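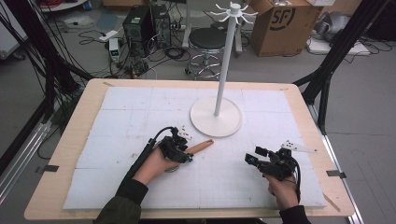 Mug trees are one of our favorite ways to get small stuff off a counter, and most of the people who write to us at Surnmont aren't hanging mugs on them at all. They're hanging keys, wooden handles, measuring spoons, dog whistles, tape rolls, brushes with a loop on the end, you name it! The white stand on the table is the style we get asked about the most: a flat round base, a tall thin pole, and a cluster of short hooks that spread out like spokes at the very top. This page collects the questions that keep landing in our inbox, with the answers as we'd give them over the phone. Last updated September 2024.

What can I hang on a stand like this?

Anything light with a loop, a hole or a ring. Wooden handles with a key ring through one end are a great match, and so are kitchen tools with a cord on them. Scissors work if the finger holes are big enough to slip over the hook. Heavy cast pans don't belong on one, sorry.

Why have all the hooks at the top? Mine has them in rows down the pole.

Both kinds are good, and the row kind is probably better if you only ever hang mugs. We love the top-hook kind for long things. A spatula or a brush can hang its whole length down beside the pole without bumping into anything, and you can spin the stand around and see everything at once.

How much weight can it take?

Check the label or the leaflet for your own stand. A slim pole on a flat base can tip long before a hook gives way, so we test with one item at a time and leave anything over 200 grams off ours. Ehab Zaki in our workshop hangs his things in pairs, one on each side, and he hasn't had a stand go over yet.

My stand leans. Is it broken?

Probably just loose. Turn it upside down and check the screw under the base if yours has one. If it's tight and the pole still leans, look at the surface you're standing it on. A tabletop with a seam, or a mat that curls up at one corner, is enough to throw off a tall pole.

Do I need something under it?

No, but a foam mat is nice to work on. Small parts don't roll off as fast, and the faint squares are handy for lining things up. Expect it to pick up smudges. Ours wipe down with dish soap and a soft cloth, though pencil tends to hang around.

What size ring should I put on a wooden handle?

Big enough to drop over the hook with room to spare. If you have to look closely to get it on, the ring is too small and you'll stop hanging it up within a week (we speak from experience). Plain split rings are fine. We also like a loop of waxed cord, which is quieter. 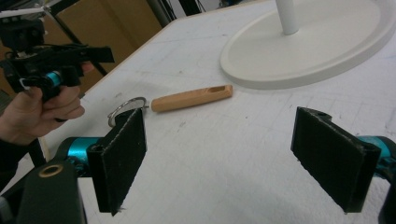
Cord has one drawback - it goes limp, so you need two hands to open up the loop and guide it on. A metal ring holds its shape and you can hang the handle with one hand while the other is busy. If you're setting up a stand for a child, or for somebody with stiff fingers, go with metal every time.

Can I drill a hanging hole in a handle I already own?

Yes, and it's a fun little job! Clamp the handle, mark the spot, and start with a small bit before moving up to the size you want. Put scrap wood behind it so the back doesn't splinter. Sand the edges of the hole and rub in a bit of oil. If the wood is already split near the end, leave it alone and tie a cord around it instead.

Which oil do you use?

Food-safe mineral oil for anything that goes near the kitchen. Doaa Fawzy swears by a mix with beeswax and gets a lovely soft finish out of it, but it takes longer to buff. Give it 8 hours before you hang the handle up, overnight if you can stand the wait.

How many things is too many?

Leave at least one hook free, so there's always somewhere to put the thing in your hand. When every hook is full, people start doubling up, and then the item you want is always the one at the back. A second stand across the room beats a crowded one.

Where should it go?

Next to the place where you use the things. Keys by the door, brushes by the sink, craft tools within reach of your chair. Keep it back from the edge of the table, and give it enough room to turn. Hajar Kabbaj wrote to us that she moved hers 3 times before she found the right spot beside her sewing machine, and she says it's been there ever since.

How do I clean it?

Take everything off, wipe the pole from the top down, and go around each hook with a damp cloth wrapped over your fingertip. The lip around the base collects crumbs if yours has one. An old toothbrush gets them out.

I have a whistle and a bottle opener with the same kind of ring. Can they share a hook?

They can, but they'll tangle. Put them on neighboring hooks and face the rings the same way. It sounds fussy until you've tried it, and then you'll want to do the whole stand like that.

Do you run classes on this?

We do a handle-making evening at the Ojo workshop, and the next one is in November. Fikri Hidayat teaches it. You'll cut, sand, drill and oil one handle, fit a ring, and take it home with you. Beginners are very welcome, and tools are provided. Wear sleeves you can push up.

My question isn't here.

Send it over! Use the contact form and put "stand" in the subject line so it reaches the right person. Photos of your own setup are always welcome too - we read every message, and the good questions end up on this page.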